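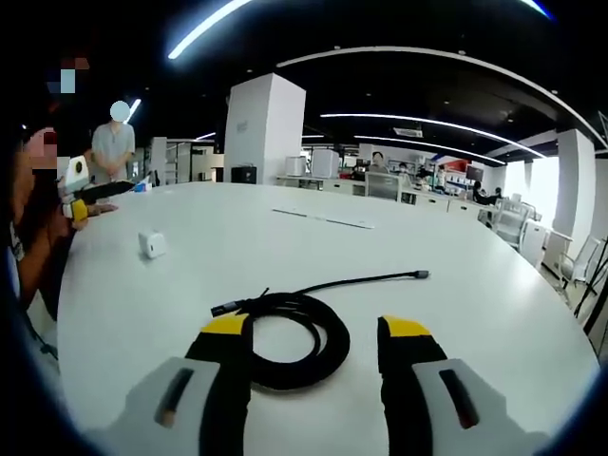 Cable negro trenzado, enrollado sobre una mesa blanca.

Drindavbridge: catálogo de prensados en vinilo

Versión 7 del listado. Mantenimiento: Edith Henao y Kadir Oral.

Contenido

El archivo principal, discos.csv, reúne 530 ediciones en LP y de 45 rpm de jazz y música improvisada. Cada fila corresponde a un prensado, de modo que un mismo álbum puede aparecer varias veces. Las reediciones del sello Clovholm llevan su propia fila aunque compartan matriz con la edición original.

Campos

id: número interno, no se reutiliza
titulo: tal como figura en el lomo
interprete: apellido, nombre
sello: Clovholm, Bandton, Tsuchiya u otro
velocidad: 33 o 45
matriz_a, matriz_b: inscripción del surco final
masterizacion: nombre acreditado en la funda; vacío si no consta
estado_escucha: escala de 0 a 100
notas: texto libre

Origen de los datos

Las fichas de Bandton las transcribió Nazmiye Aydoğan a partir de su colección. Las de Tsuchiya son de Erhan Güler, que leyó las matrices con lupa; en 14 de ellas el último carácter es dudoso y va marcado con un signo de interrogación. El resto procede de envíos de lectores, revisados por Canan Keskin.

Problemas conocidos

El campo estado_escucha no es comparable entre colaboradores. Edith puntúa después de lavar el disco y Erhan antes.
Los títulos con tilde estaban mal codificados hasta la versión anterior. Si se parte de una copia antigua, conviene descargarla de nuevo.
Faltan las cajas de varios discos. Se añadirán en diciembre con un campo nuevo, volumen.

Uso

Codificación UTF-8, separador punto y coma. Se puede copiar y modificar citando el nombre del catálogo. Las correcciones se envían con el id de la ficha y una foto legible del surco final de las dos caras.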